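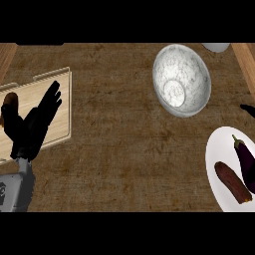

Pale board, grooved edge, worn brown surface.

Home Kitchen Care Wood Floors Tools About
Search this site Enter a keyword Go

How to oil a cutting board without buying the whole shelf
By Gunnel Lindholm
6 min read

The store near me sells board cream, board butter, board wax and a "conditioning system" in a gift tin. I've tried most of them over the years and I doubt my boards could tell you which was which. Plain food-grade mineral oil from the drugstore does the job. Everything past that is a matter of how much you like the smell of beeswax.

What you need
Food-grade mineral oil, an old cotton T-shirt, dish soap and a sheet of fine sandpaper if the board feels fuzzy. Skip olive oil. People swear by it, and then the board smells like an old bottle of olive oil.

Step 1. Wash and dry
Hot water, a little soap, both sides. Stand the board on edge overnight. The labels that say "ready in minutes" are hopeful. Oil put on damp wood mostly sits there.

Step 2. Sand, maybe
If you can feel raised grain, go over it lightly along the grain and wipe off the dust. If it feels smooth, leave it alone. Milagros Segura, who taught the Kornden evening class I took one February, wanted us to finish with 1000 grit. I did it once. My arm hurt and the onions didn't notice.

Step 3. Oil both sides
Pour on a puddle and push it around with the cloth. Do the edges and the end grain too, as they drink the most. If your board has a juice groove, run a cloth-covered fingertip along it – oil pools there and goes sticky if you forget. 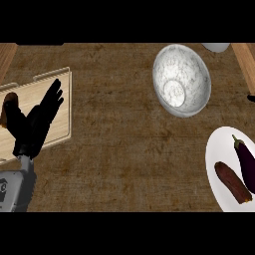
Light board with a raised rim, set at a slight angle.

Step 4. Wait, then wipe
Leave it overnight again. In the morning wipe off whatever is still on top. Two thin coats beat one heavy one, in my experience, though I've never tested it side by side and I don't think the people who say so have either.

How often?
You'll read "once a month" everywhere, usually on a page with oil for sale. I do mine when water stops beading, maybe twice a year. A board that gets washed every day will want it sooner.

What oil won't fix
Deep cuts, a warp, or a crack that goes right through. Rhun Dafis wrote in to say he saved a split board with wax. I'd like to see it after another winter. Mine went in the kindling box.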